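Suturing by the tray: my afternoon at the Taltinel open day

I almost didn't go. The parking lot at Taltinel was already full when I pulled in, and I'd had to drive 65 miles with the air conditioning out, in July, in a shirt I regretted. But I've been teaching evening sewing classes for years, and when my friend Viola Dal Bello told me the surgical skills center was opening its doors to the public and that there'd be a whole section on stitching – well, I wasn't going to miss that!

You check in at a long counter in the lobby and they give you a sticker with your group color. I was green. Green went upstairs first, to a hallway with old needles and thread in glass cases, and I could have stayed there until closing. Curved needles in every size, some so fine I had to put my nose almost on the glass. Silk, gut, nylon, braided and plain. The woman looking after the cases let me hold a card of practice thread and I did what every sewing person does, I ran it between my fingers and tried to guess how it would behave. (Springy. It remembers the packet it came out of, and it wants to go back to being a coil.)

Then we got a talk in a small lecture room, 15 minutes that turned into more like 30, mostly on knots. I learned that the first throw of a surgeon's knot goes around twice so it won't slip while you make the second one. I have been doing something very close to that on slippery ribbon for ages without knowing it had a name. I may have said so out loud. The speaker was nice about it.

After the talk they brought us down to the stitching section, and this was the part I'd driven all that way for. What got me was how much of it comes down to managing the thread. You'd think the needle would be the hard part, and sure, it is hard, but watch anybody sew for a minute and you see that the long end is always somewhere, and it always has opinions.

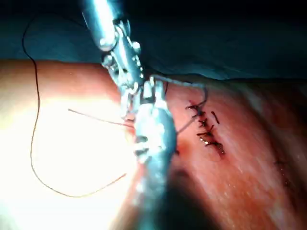 I tell my own students to cut their thread shorter than they think they need, and at least half of them ignore me and spend the evening picking out tangles. So I asked how long a piece people start with when they're learning, and got a proper answer, which was that it depends on the stitch, and that a running stitch wants a good deal more than a single knot does. Fair enough! Same at my kitchen table.

We got to try it ourselves at the benches, by hand, on squares of soft rubbery practice skin. There was a needle holder, a pair of forceps and a little dish for the needles. My first three stitches were a disgrace. I kept wanting to push the needle straight through like I was hemming pants, when you're supposed to turn your wrist and let the curve do the traveling. Viola, who can't sew on a button, made a perfect row and has not stopped mentioning it.

A few practical things if you're thinking of going next year. The cafeteria closes early, so eat first. The gift table sells practice kits from a company called Ellow, and I paid 48 dollars for mine, needle holder included. Wear a cardigan, the benches are right under the vents. And ask to go back up to the glass cases at the end, when the groups have thinned out. I did, and spent a very happy half hour with the needles before somebody came around to turn off the lights.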